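Notes from the arm bench

Hello again from Skiltstead, where the kettle is descaled, the heating is on (November!) and I've spent most of a fortnight moving letters of the alphabet from one bit of table to another. A few of you wrote in after the last newsletter asking how the finger comparison was going, so this month's bench notes are all about that, and they run a bit long. Skip to the last section if you only want the settings.

A quick catch-up if you've just joined the list. Peltgate is our two-armed setup, and the job I've been giving it is spelling. You scatter lettered cubes on a white table, draw a row of square outlines in green pen along the near side, and ask the arms to put the right cube on the right square in the right order. It sounds like something you'd give a toddler, and I picked it for much the same reason you'd give it to a toddler. The blocks are small, they're all the same shape, they can be the wrong way up or the wrong way round, and everyone who walks past can tell at a glance whether the word is spelt properly. I don't need to explain a graph to anybody!

I had two sets of fingers to compare. The first are the plain ones that came with the grippers, which I'll call the Pirneo fingers as that's what the drawer says. The second are the Cui fingers, which have a different tip and a bit more bite to the inside face. Same arms, same motors, same cameras, same controller. I swapped the fingers over, ran the same words, swapped them back, and ran them again in case I'd simply got better at putting the cubes out.

The usual start of a run has a mixed handful of letters about the place and the first square already taken by its B, which I use as an anchor letter so the arms have something to line the others up against.

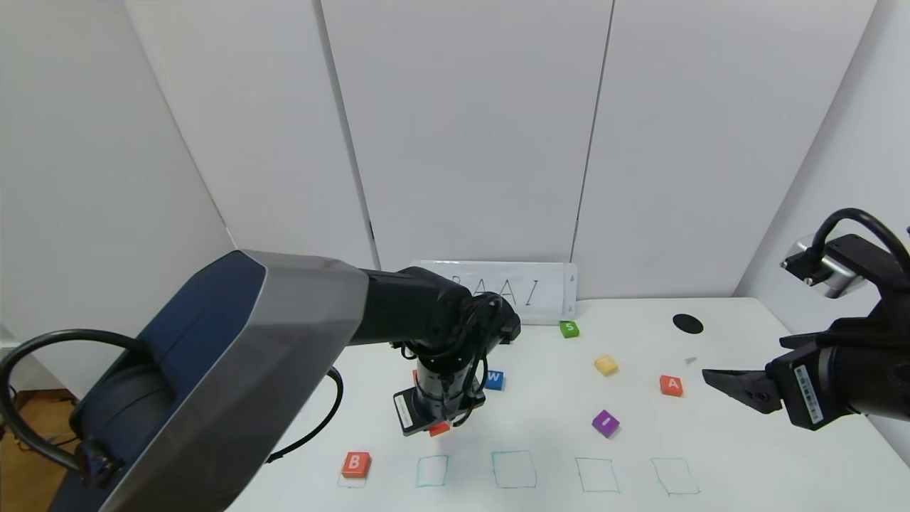 How do you decide that a placement counts?

The cube has to be let go of, sitting flat, letter up, with most of its base inside the drawn square, and it has to stay there while the arm backs off. I don't measure the angle. If I'd be happy reading the word from the chair, it's a pass, and if I have to tilt my head it's a fail.

That last bit caused some grumbling from a reader who'd like me to use degrees. I do see the point. But the squares are drawn by hand and they wobble, so quoting a cube's angle against a wobbly square to a decimal place would be a bit silly, and I'd sooner have a rule I can apply quickly and the same way every time. When I was unsure I left the run marked as unsure and did another one.

In total I logged 228 placements, split evenly between the two sets of fingers. I had grand plans for 1,000 and a very tidy spreadsheet, and then I met the reality of putting cubes back by hand after every single word. My back has opinions about that table height.

What the fingers did differently

Picking up was nearly a draw, which surprised me. Both sets will take a cube off a clear patch of table all day long. Going in from above with the fingers open, closing until the current rises, lifting: fine, fine, fine. If you only ever tested grippers by picking a lone block off an empty surface you'd conclude that fingers don't matter and go and spend your money on something else.

Where they part company is when a cube has neighbours. The Pirneo fingers are easy-going about being a little off centre, but they like elbow room, and when two cubes were close together they had a habit of nudging the one I didn't want. It would slide a bit, nothing dramatic, and then the next pick would start from a position the planner wasn't expecting. The Cui fingers got into tighter gaps. They were also fussier, and if the wrist was turned slightly wrong they'd close on two corners instead of two faces and the cube would spin as it came up. You then get a lovely firm grip on a letter that's facing the wrong way.

Putting down was the more interesting half. I'd been treating release as the easy bit (open the fingers, go away) and I now think most of my failures over the summer were bad releases that I'd blamed on the cameras. If one finger lets go a moment before the other, the cube gets a small shove. You hardly see it at normal speed. Over a single letter it doesn't matter much, but a word is a row, and by the far end of the row the gap that should be there has gone and the arm is trying to squeeze in beside its own earlier work.

I tried opening more slowly, and that helped both sets. I tried opening just a crack, pausing, then opening the rest of the way, and that helped more. The pause is half a breath, hardly anything, and it costs you next to nothing over a whole word. I also tried lifting slightly before opening, on the theory that a tiny drop is better than a tiny shove, and it was awful. Please learn from me on this one. The cubes hop.

A word about the two arms, too. I had been running them strictly one after the other, left then right, like polite people at a doorway. For this lot I let them overlap, so that one could be waiting or looking while the other was placing. It's quicker, and it's nicer to watch, but it does mean a gripper can turn up in the other one's view at a moment when the software is trying to find a cube. I had to teach the detector that black things with stickers on are friends.

The other thing I fiddled with was the view. The head camera gives you the whole table and is brilliant for deciding what to do next, but it's looking past the arms, and there's always a forearm in front of something you care about. The wrist camera has the opposite trouble: it sees the cube and the square beautifully and has very little idea where it is in the word. For a long time I used the head view for everything up to the last moment and the wrist view for the last moment only. This time I handed over earlier, with the gripper still well up off the table, and the placements got noticeably calmer. There was less of that hunting about, left a bit, right a bit, just above the square.

Letting the wrist view have its say earlier also means it picks up the outlines sooner. Thin green pen on white isn't much for a small camera to go on, and I did wonder about switching to something bolder, but a thicker line makes a fuzzier edge and you end up arguing about which side of the line is the square. I've kept the thin pen. I do wipe off stray marks now when I remember, as the detector once spent a very long moment thinking about a dot.

It's worth seeing how little spare room there is once several letters are down and the other arm is still holding on to one of them: 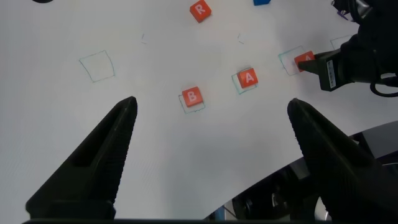 Settings I'm keeping, and what's next

So here's where I've landed, at least until I change my mind. The Cui fingers are staying on for the spelling work. They failed 17 times in their half of the log and the Pirneo ones failed more than that, mostly on crowded starts. If your cubes are well spread out I don't think you'd notice any difference at all, and the plain fingers are a good deal more forgiving of a sloppy wrist angle, so I wouldn't talk anybody out of them.

The two-stage release is staying on for everything, whichever fingers are fitted. I've put it in as the default on Peltgate and I'd suggest giving it a go even if your arms are nothing like mine. You want the first opening to be just enough for the grip to go slack. Mine was too wide to begin with and it took me an embarrassing number of tries to admit it.

Closing force has come down. I had it set high out of nerves, and a cube really doesn't need squeezing that hard. With the lower setting the fingers settle on to the faces more gently and the cube shifts less on the way in, and I haven't seen a drop that I could pin on it.

The early hand-over from head camera to wrist camera is staying too, with one exception. If the other arm is anywhere near the target square I make the wrist view wait until it's moved off. That costs a little time and I haven't found a cleverer answer. If you have one, do write in, I'd love to pinch it.

Next on the list is repeated letters. The planner still gets itself into a twist when there are two of the same letter and both are equally good candidates, and I've watched it set off for one, reconsider, and set off for the other. I also want to try cubes that start on their sides, so the letter has to be turned up before it can go anywhere, and I suspect the fussy fingers will come off worse there. We'll see.

I've had requests for the log as well. It needs a tidy (some of my notes from the late sessions just read "hmm") and then I'll send it round to anyone who asks. Replies to this newsletter come straight to me, so just hit the button and say you'd like it, and tell me which fingers you're running.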